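Cleaning Out the Corners: Tracks, Rails and the Things That Roll Away

Mar 14, 2018

Every year when the weather starts to turn I get the itch to clean something that hasn't been cleaned all winter, and this year it was the metal track that runs along the base of the wall in our back kitchen. If you have a sliding door, a sliding panel or any kind of grooved rail at floor level, you already know what I mean. You sweep and you mop and the floor looks lovely, and then one afternoon the sun comes in low and you see what has been living in those grooves since the holidays.

We moved into the house on Jurkham Road 5 years ago, and I'll admit that for the first two of them I just ran the vacuum past and hoped for the best. It was my neighbor Orest Holovko who set me straight. He fitted windows and doors for most of his working life and he can't walk into a room without looking down at the tracks (it's a little unnerving when he comes for coffee, to tell you the truth!). Most of what follows I learned from him, and the rest I learned by making a mess.

What to gather first

An old toothbrush, the stiffer the better
A small dry paintbrush, an inch wide or less
A vacuum with the narrow nozzle
Two or three rags you don't mind throwing out
A bowl of warm water with a small squirt of dish soap
A butter knife or a wooden skewer
A towel to kneel on

You don't need a special cleaner. I bought a spray for this once and it smelled like a swimming pool, and the soapy water did a better job anyway.

Start dry

The biggest mistake I made was going in with a wet rag right away. Dust and crumbs turn to paste the minute they get damp, and then you're pushing gray mud from one end of the rail to the other and wondering why you started. Do all the dry work first. Take the paintbrush and flick along each groove, working from the corner outward, with the vacuum nozzle following right behind your hand. Go slowly. If there are several ridges side by side, do one groove all the way along before you start on the next, or you'll only fling the dirt back into the one you just finished.

For anything stuck down, wrap a thin bit of rag around the butter knife and run it along the groove. A bare knife will scratch aluminum, and scratches seem to hold on to dirt forever after. The skewer is good for the very end of the track, where it meets the corner post and no brush on earth will fit.

Now the soapy water

Dip the toothbrush, shake it off well and scrub in short strokes. You want the brush damp and not dripping, especially if the rail sits right against a floor you care about. Wipe up as you go with a rag folded over your fingertip, then go over it again with a clean rag and plain water. Finish with a dry one – I know, that's a lot of rags, but they're small.

Be gentle along the line of sealant where the track meets the floor. It's easy to catch it with the toothbrush and lift an edge, and then water gets underneath and you have a different job altogether. If yours is already peeling, let it be until you can redo the whole strip.

Look at the floor while you're down there

Since you're on your knees already, have a good look at the floor in the corner. I love a marble pattern and I'd choose it again tomorrow, but all those dark veins do hide things. Crumbs, coffee drips, a bit of onion skin, you name it. Dark kitchen things are the worst. A black spoon can lie right out on the floor near the wall and you'll look straight over it three times while you're hunting through the drawer.
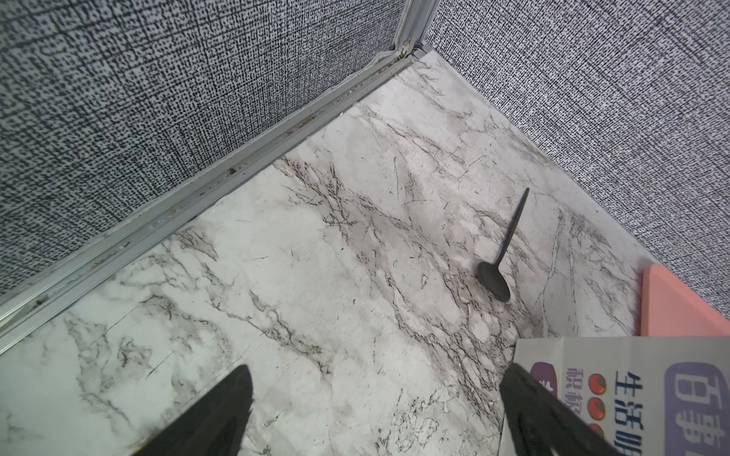 Finding what the pattern hides

My trick is a flashlight laid flat on the floor, pointed toward the corner. Anything that sticks up even a little throws a long shadow, and a vein in the pattern doesn't. Maksym Didenko, who used to share an allotment with my husband, finds dropped screws in his workshop the same way, and I've used it for beads, peppercorns and one very small earring back.

Pick up utensils before you sweep, too. A broom will send a spoon spinning under the stove quicker than you can say so, and then you're lying on your stomach with a yardstick. Anything that's been on the floor goes straight to the sink and doesn't get set back on the counter "for a second," which in our house means until supper.

Mopping into a corner

A round mop head will never get into a square corner, no matter what it says on the package. I mop the main part of the floor as usual and then do the last few inches by hand with a wrung-out cloth, pulling the dirt out toward me. If your floor has seams, wipe along them and don't leave water standing there.

Keeping it up

I did our track in February and again this week, and the second time took me 19 minutes by the stove timer, with a break to let the dog in. A quick pass with the dry paintbrush whenever you vacuum keeps the worst of it away. I hang mine on a nail beside the dustpan, and I wrote TRACKS on the handle in marker so it doesn't wander off to the paint shelf.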